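Subject: Re: [wipe-down] Cloth handling on padded seats, draft 3

Eleni Spahić wrote on Tuesday:

> Clause 4 says the robot "shall clean the seat". It doesn't say how the cloth is held or when the task ends. Waretti and Dimitriou will each read that differently. Can we tie it to the manual method?

Agreed. Proposed wording is on the Grastside wiki, copied below with its pictures.

**4.2 Contact**

Reference posture for wiping: one hand round the upper end of the rolled towel, the other pressed flat on the lower part. 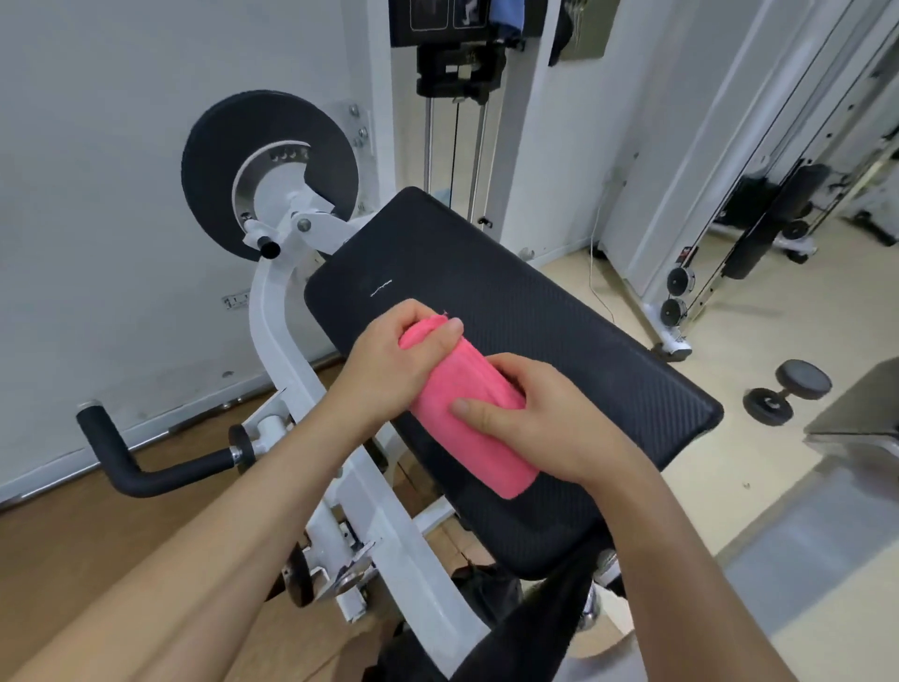

*Page last changed: June, by Patell*

The arm shall keep the cloth between gripper and upholstery at all times. Contact force shall not exceed 100 N on vinyl. Wiping speed is limited to 200 mm/s, and to zero if a person touches the machine. Adjustment knobs and foam handles are outside the wiping area and come under 4.5.

**4.3 End state**

A pass ends with the towel folded roughly square. A few shallow wrinkles are acceptable. Marks left on the pad are logged but do not fail the pass.
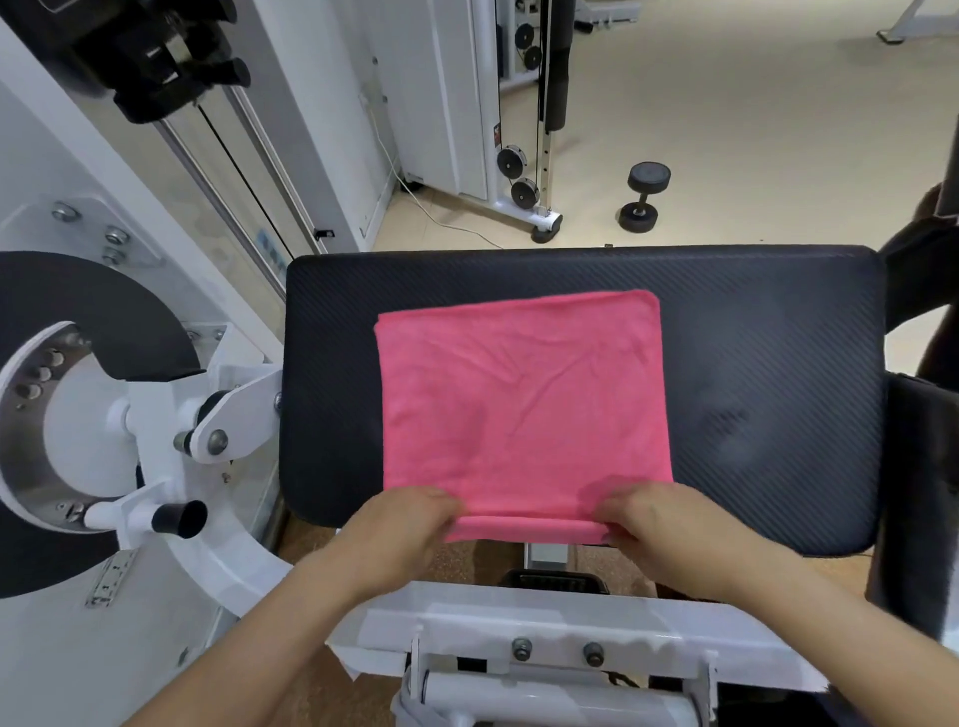 *Fig. 2. Towel folded on the seat, both hands at the near edge.*

Open point: Dimitriou wants the cloth changed after 470 passes. I would put that in the maintenance annex and leave 4.3 alone. Objections to the list please, with clause numbers.

Patell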